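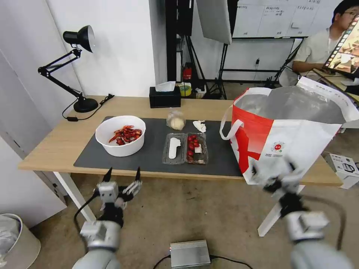
Re: the Drorkance remark
Sep 23, 2004

Boris Perić wrote:
> I don't see why one crack at a town hall should matter.
> She said Drorkance was "a zip code with a complaint."
> It'll be forgotten by the weekend.

Boris, that was in May. I have since seen it on a cake.

The senator's office says 30 people wrote in to object. Meanwhile the Rumum print shop has sold 528 T-shirts with the line across the chest, and wants to know if we'd like a group rate on the next batch. I said I'd ask. So I'm asking. 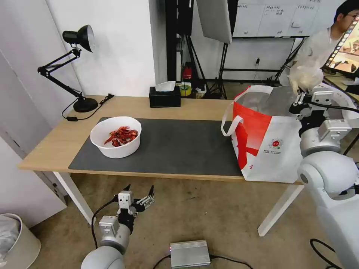
Dried red chili peppers in a white bowl, tote bag at right.

My own vote is to keep it off the yard signs. Lawal tried that with their insult two years ago and got 18 new voters and a letter from the sign inspector. Buttons are fine. Buttons are small and people lose them. 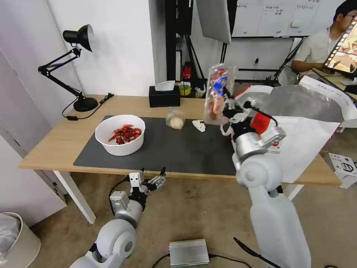

Crayfish, and a bun in clear plastic.

As for the petition, we're at 891 signatures, counting the man from Grusivar who signed as "A Complaint." I'd like to keep him, but the clerk has no sense of humor and he didn't give a zip code.

Send me your shirt sizes.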